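Sorting a big batch of wrapped candy by color, best way to set up the table?

Posted in Home & Kitchen > Parties and Events
November 15, 2019

Huw Owen

I said I'd do the candy for my niece's wedding shower and now I have 390 pieces of wrapped hard candy and chews to split up by color before I can fill anything. It came as mixed bags from the wholesale place in Jutport. They don't sell it by color unless you buy a full case of each, and I didn't need a full case of anything.

The plan is one jar per color along a long table, then guests fill their own little bags. Colors are red, orange, yellow, green and pink. My sister has the jars already. They have narrow necks, so I can't just reach in and fix mistakes once they're full.

I started last night on the kitchen table by dumping a bag out and making piles. It went badly. The piles ran into each other, pieces rolled onto the floor, and I kept picking up the same ones and putting them down again. I did maybe one bag in the time it took to listen to a whole ball game.

What I want to know:

Is it better to pull one color at a time or sort everything as it comes up?

What do you use for containers? I have plastic baskets in a few sizes, some clear bins and a couple of muffin pans.

What do you do with wrappers that are two colors, or the clear ones where the color is only the candy inside?

Also how far ahead can I do this? The shower isn't until April but I'd like to get it off my list. I can always buy the chews again later if they won't keep.

marlo_in_illby

I do the candy tables for our church and for a couple of the school things in Illby, so I've sorted a lot of this. The most I ever did at one time was more than 400 pieces and it took one evening with two people.

Don't dump the whole bag on the table. Put it in one basket and leave it in the basket. You work out of that one and into the others. Once it's loose on a flat surface you spend your time chasing it.

I use shallow baskets with straight sides, close enough together that they touch. If there's a gap between them, candy falls in the gap. Deep bins are fine for storing but slow for sorting, you end up leaning over to see what's at the bottom. Baskets with holes in the sides are good as long as the holes are smaller than the candy. Little broken bits and sugar dust fall through and you can wipe the table after.

Match the basket to the color if you have them. Orange basket for orange, yellow for yellow. It sounds like something for kids but after half an hour your hand goes to the right place without you reading anything. For colors where you don't have a basket, use a clear bin. You can tell from any side what's in it, and you can tell when it's empty.

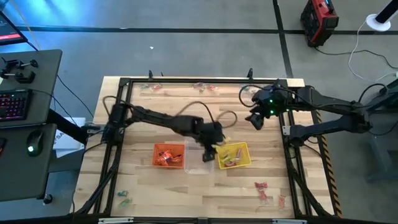

On one color at a time or all at once, it depends how many containers you can reach without getting up. I can reach three easily. So with five colors I do two passes. First pass, pull the two colors there's most of, and everything else goes in the third container. Second pass, that third container becomes the one you're picking from. Every piece gets handled twice at the most. If you try to do five colors in one pass you'll be reaching across yourself, and that's when things land in the wrong place.

Sit so your source basket is on the side of the hand you pick with. I'm right-handed and for years I had it on the left for no good reason.

Do it in daylight. Pink and red look the same under a yellow bulb, and so do pale green and yellow if the wrapper is the clear crinkly kind. I had a jar of "yellow" one time that was close to a third green once it was sitting by a window. If you have to work at night, get a white lamp and put a sheet of white paper down next to you. Hold the doubtful ones over the paper.

For two-color wrappers, decide by the color that takes up the most of the wrapper and stick to it. Dark or white printing doesn't count, almost all of them have that. Clear wrappers go by the candy. Keep a cup for the ones you can't decide on and look at the cup at the end. There are never as many as you think. I put those in a mixed jar at the end of the table.

Edge of the table: people set candy down around the edge while they're thinking, and then it's there when you pack up and you don't know if it was sorted or not. Anything outside a container goes back in the source basket before you quit for the night.

For the narrow jars, roll a piece of poster board into a funnel. The opening at the bottom should be twice as wide as the biggest candy or it jams. Fill one jar from one basket and put that basket away before you start the next.

tbeckwith

just use the muffin pans. 12 cups, drop them in, done. thats what I did for halloween

or buy it by color online, it costs more but how much is your evening worth

marlo_in_illby

Muffin pans work for a small amount. A cup holds six or seven pieces of hard candy before it heaps up, so with 390 you'd be emptying it all night. I do use one for counting out favor bags later.

Gretchen P.

I agree with most of what marlo wrote but I do it differently in two places.

I go one color at a time. I'm slower at deciding than I am at picking, and if I'm only looking for red then I don't have to decide anything. I go through the basket for red, then through what's left for orange, and so on. By the last color you aren't sorting at all, you just check that what's left is all the same. For my son's graduation we had 348 pieces in four colors and I timed it because my husband said his way was faster. Mine was a little over an hour. His was a bit less, but he had green in with the yellow and I had to go back through both.

The other thing is the clear bin. I like it for the source and not for the sorted ones. You can look through the side and see if there's any red left at the bottom without digging. I have a set of Uma bins from the dollar aisle and they've been fine. The lids don't stay on well so I use a rubber band.

About how early to do it, the hard candy will keep from now to April if it's sealed and dry. I'd use a zip bag inside a tin. Chews are different. They get stiff, and if the closet gets warm they stick to the wrapper. Since you said you can buy the chews again, I'd sort the hard candy now and do the chews the week before. Take them out on your first pass so you aren't storing both together. The fruit chews I get are Chraibi and the date is printed on the bag, not on the pieces, so cut that part off and drop it in with them.

Don't store mint with anything. Everything else will taste of mint in two weeks even with the wrappers on. If there's mint in your mixed bags, it needs its own bag from the start. In the ones I've bought the mints were green, so check before you put all the green together.

How many people is this for? I usually figure six pieces each. That's without the kids.

Huw Owen

Thanks. 38 guests if they all come, so six each is 228 and I have plenty. I'll probably fill the jars fuller and let people go back.

I tried it tonight with a basket to pick from and a basket and a bin to sort into, all pushed up against each other, and it went a lot better. Did the orange and the red first. I'll finish the rest on Sunday when there's light. You were right about the pink, I had some in with the red already.

There was mint. It was the green ones.

One more thing if anybody is still reading. The red chews and the red hard candy are nearly the same size and the wrappers are close. Is there a quick way to tell them apart besides squeezing every one?

Gretchen P.

Not that I know of. I squeeze them. You can look at the ends, hard candy is usually twisted on both sides and a lot of the chews are folded, but it depends on the brand so try it on a few first.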